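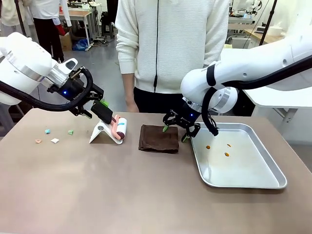 From: Larasati Hartono
To: industrial-heat list
Date: 18 Jul 2023
Subject: Re: Jestora call – cost share rules and the heat pump annex

Hi all,

quick one before I lose wifi, longer version when I'm back at my desk. Answering Odair inline, and then a couple of things nobody has asked yet but will.

> From: Odair Toledo
>
> Dear list,
>
> We are putting together a bid under Jestora for the drying kilns at Jirkodwood. Three questions for anyone who went through the first round.
>
> First, does the cost share apply to the whole project or only to the equipment? The guide says "eligible investment" on one page and "project total" a few pages later.

Equipment plus installation. Not the whole project. The "project total" wording is left over from the old guide, they know, they have known since last round. Feasibility studies are out, grid connection is in IF the utility quote is dated after the call opened. Ours wasn't, and we lost that line completely. Get a new quote even if the number is the same.

The share itself is up to 60 percent for smaller firms, less for everybody else. Don't budget on the top rate. You only get that if both partners count as small, and Jirkodwood may have a problem there with the parent company. Check the ownership form before you do anyting else.

> Second, the heat pump annex asks for "annual useful heat" per process. Our kilns share one boiler with the office heating and the glue line and nothing is metered separately. Can we estimate?

You can estimate but you have to show how. We used fuel bills and kiln batch logs, then took the office part out using degree days. Reviewer accepted it with one round of questions. What they will not accept is boiler nameplate times hours. Ridwan tried that at Balogun and it came straight back.

Supply temperature – if the kilns run at 80 C you're fine with a standard unit. The glue line is another story. If it really needs steam at or above 100, leave it out of this bid and keep the boiler for it. Mixed bids got scored as "high temperature" as a whole last time and that pushes you into the harder group with the chemical plants. Two seperate applications is allowed, Izzati confirmed this on the phone. I don't have it in writing, sorry. Ask for it in writing.

> Third, partner country requirement. We have a supplier abroad but no research partner. Is a supplier enough?
>
> Grateful for any pointers, also off list.
>
> Odair

Supplier alone, no. Needs to be a signed cooperation with an institute, a chamber or a public body in the partner country. Letter of intent is enough at the outline stage, the real agreement comes later. Jhosep Rivadeneyra has a template in Spanish and English, he said he's happy to share. Jhosep, if you're reading, could you put it in the list folder? The one that's there now is the old one with the wrong ministry name on it.

Other stuff, no particular order:

– Fisten (the upload portal) logs you out without warning and does not save the annex tables. Write everything offline, paste at the end. Attachments with spaces in the filename fail silently.

– My old query to the help desk is ticket 323. It has the full answer on replacement versus additional capacity. Quote the number and they'll send you the same text, faster than asking fresh.

– Emission factors: use the table in the call documents, not your utility's own number. Even when the utility's number is better sourced. We argued this and lost.

– If your baseline is wood residues, like it must be at Jirkodwood at least partly, you need to say where the residues go once you stop burning them. We wrote two lines and were asked for two pages. Selling to a board mill is fine as an answer but they want a letter from the buyer. Start on that now, buyers are slow in July.

– Baseline year. Pick a normal one. You can justify skipping a year with a long shutdown, but attach the production figures.

– Translations do not need to be certified at outline stage. Some consultants will tell you otherwise and invoice for it.

Izzati Wibisono is doing an open call for applicants next week, date not fixed yet, she'll post the link here. Please send questions ahead, last time we spent half of it on state aid definitions and never got to metering. I'd like metering first. Ridwan has offered to show the Balogun sheets, before and after the reviewer comments, if his management says ok.

Odair, call me if the ownership thing turns out messy, there is a way of doing it with the site as a separate applicant but I don't want to type it all out with my thumbs.

Also can people PLEASE change the subject line when they change the subject. Half the thread on waste heat registers is sitting under "lunch options".

More when I'm back.

Larasati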